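Schritt für Schritt: Eine Übungsstation für den Roboterarm einrichten, an der das ganze Team mitlernt

Bei uns in der Kommissionierung läuft seit dem Frühjahr ein Roboterarm mit, und die Frage, die ich am häufigsten höre, betrifft gar nicht die Technik. Sie lautet: »Was mache ich dann eigentlich?« Meine Antwort: mehr als vorher, und oft Spannenderes! Damit das keine Behauptung bleibt, haben wir eine Übungsstation aufgebaut, an der alle aus der Schicht den Arm selbst anlernen. Wie das geht, steht in dieser Anleitung. Programmieren muss dafür niemand können.

Was ihr braucht

Einen Arm mit Greifer und eine Freigabe eurer Sicherheitsfachkraft. Einen Lochplattentisch. Ein Holzbrett als Arbeitsfläche, dazu Befestigungen für die Lochplatte. Einen gedruckten Marker für die Positionserkennung. Eine Handvoll Formklötze aus Kunststoff in verschiedenen Farben. Klebeband für den Boden, einen Block und einen Stift, der schreibt. 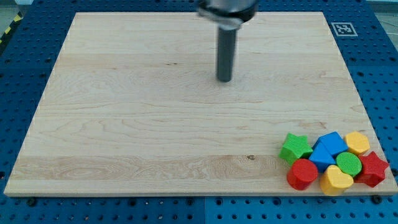

Text: Linnea Eklund, Schichtkoordination Kommissionierung, Rakent
Stand: 3. Juli 2021

Schritt 1: Brett festsetzen

Legt das Brett auf die Lochplatte und sichert es an der Vorderkante. Danach kräftig mit beiden Händen schieben. Bewegt sich etwas, nachziehen. Wir hatten am Anfang nur hinten fixiert und uns einen halben Vormittag gewundert, warum der Arm immer ein Stück daneben griff.

Helles Holz hat sich bewährt, darauf heben sich Rot, Grün, Blau und Gelb gut ab. Maserung und kleine Astlöcher stören bei uns nicht.

Schritt 2: Marker anbringen

Der Marker kommt neben das Brett auf den Tisch, bei uns an die hintere rechte Ecke. Flach aufkleben, keine Blasen, nichts darüberlegen (auch nicht »nur kurz« den Handschuh!). Wird das Brett getauscht, bleibt der Marker, wo er ist. Nach jedem Brettwechsel neu einmessen und die Werte auf den Block schreiben.

Schritt 3: Klötze hinlegen

Fangt mit einzelnen, weit auseinanderliegenden Klötzen an, am besten mit Würfeln und Zylindern. Wenn das sitzt, schiebt ihr alles in eine Ecke, dicht an dicht, ruhig auch verkippt. Ein Stern, der an einem Herz lehnt, ist für den Greifer eine ganz andere Aufgabe als ein frei stehender Würfel, und genau an solchen Haufen lernt man am meisten. Welche Kante ist frei? Was rutscht mit, wenn ich hier ziehe? Unsere Leute sehen so etwas auf einen Blick. Der Arm braucht dafür ihre Hilfe.

Schritt 4: Greifpunkte festlegen

Eine Person führt, eine zweite beobachtet und schreibt mit. Fahrt den Finger zuerst senkrecht über eine freie Stelle des Bretts und haltet dort an. Von dieser Position aus lässt sich die Höhe in Ruhe beurteilen. Erst dann geht es zum Klotz. Nach 11 Durchgängen wird gewechselt, sonst lässt die Aufmerksamkeit nach.

Eine Runde dauert bei uns etwa 40 Minuten. Plant sie als Arbeitszeit ein, mit Vertretung am Packplatz. Wer zwischen zwei Aufträgen hastig ein paar Griffe vorführt, lernt wenig und ärgert sich.

Schritt 5: Fehlgriffe besprechen

Mein Lieblingsteil! Wir setzen uns nach jeder Runde zusammen und gehen die Notizen durch. Bis Ende Juni kamen so 3.241 Griffe zusammen, und die misslungenen waren die ergiebigsten. Aus einer Notiz (»Finger kommt zu steil, Herz dreht weg«) wurde eine neue Anfahrt, die wir inzwischen auch am Band für die Sjögren-Kartons verwenden. Der Vorschlag stammte aus der Spätschicht, von jemandem mit langer Packerfahrung.

Tragt bei jeder Änderung ein, wer sie vorgeschlagen hat. Bei uns liegt die Liste in Plitik, dem Schichtbuch, und jeder kann sie lesen.

Was sich an den Plätzen ändert

Das monotone Umsetzen leichter Teile ist weniger geworden, vor allem am Ende der Schicht merken das viele in den Schultern. Dazugekommen sind Einmessen, Störungen beheben und das Anlernen neuer Teile. 4 Kolleginnen und Kollegen weisen inzwischen selbst andere ein und haben dafür feste Stunden im Plan. Klärt früh, wie solche Aufgaben eingruppiert werden. Wir haben das zu spät angesprochen, und die Unruhe darüber war berechtigt.

Nicht alles läuft rund. Folienbeutel bleiben Handarbeit, und wenn der Arm steht, muss jemand wissen, wie man den Platz ohne ihn fährt. Das üben wir einmal im Monat mit.

Wenn es hakt

Arm greift durchgehend versetzt: Marker prüfen, dann die Befestigungen am Brett.
Klotz kippt beim Anheben: Greifpunkt tiefer setzen, langsamer anfahren.
Nachbarklötze wandern mit: außen am Haufen beginnen.
Jemand traut sich nicht ran: erst mitschreiben lassen, die Neugier kommt meist von selbst.

Für den Standort Gruta bauen wir gerade die zweite Station auf, mit größerem Brett. Die Maße trage ich nach, sobald es festgeschraubt ist.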